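Can a robot tidy the junk drawer yet? Bandale opens its doors so you can see for yourself

BANDALE, 6 August 2022 – Everyone has a drawer, a box or a corner of the garage where things go to be forgotten. Sorting it out is a dull job that most of us put off for years. This November, visitors to the Bandale workshop can watch robot arms have a go at it, and ask the people who build and program them how close machines really are to doing our chores.

The open workshop, called Hands Full, runs for 2 days and is put on by Bandale together with the tool library at Devolley. Entry is free. There are no stage shows and no music. Robots will be doing ordinary work at ordinary robot speed, mistakes included, and the team is thrilled to be showing it that way.

"People come in asking when they can have one that does the dishes," said Nives Donati, who leads the workshop. "I love that question! The answer is that we can do a little piece of it on a good day, and that little piece is much harder than you would think. Picking up a thing you have never seen before, lying any old way next to other things, is a wonderful problem."

Much of the program is about exactly that: mixed items in a bin, where hard and soft, big and small, tool and vegetable lie side by side.

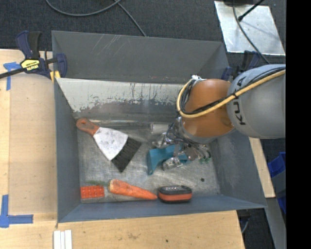
Bin work at Bandale: a KUKA arm with its gripper at a teal plastic object. Also in the bin are a scraper-shaped hand tool and a carrot.

Factories have used robot arms for decades, usually with the same part arriving in the same place. A kitchen counter or a repair bench gives a machine no such help. A carrot has a thin end and a thick end, and no two are alike. A long-handled tool may be easy to grip and still swing around once it is lifted.

Rhys Sheehan, who programs the arms, will run a session each afternoon in which visitors choose what goes into the bin. Bring something from home if you like – nothing sharp, nothing alive, and nothing you would be sad to see dropped.

"My mother-in-law's potato masher beat us for a whole week," Sheehan said. "We were so happy when we got it that we took it out for lunch."

Shop-floor chores get their turn as well. Dalal Hakim will talk about putting hand tools back where they belong at the end of a shift, a job she did herself for years at Zanetti before moving into automation. Ornella Leone of Liltetex joins her to discuss cloth, from folding towels to pairing socks, and why a crumpled shirt can still stump a very costly machine.

Each talk lasts 90 minutes with plenty of room for questions. Children are welcome with an adult, and there is a low bench at the front so they get a proper view.

Ermanno Donati will be at the repair table on both days with 3 old grippers that visitors can take apart and put back together. Screwdrivers are provided.

Places at the talks are limited and can be booked at the Devolley front desk or by phone. The workshop floor itself needs no booking. Press visits before opening can be arranged with Nives Donati at the Bandale office.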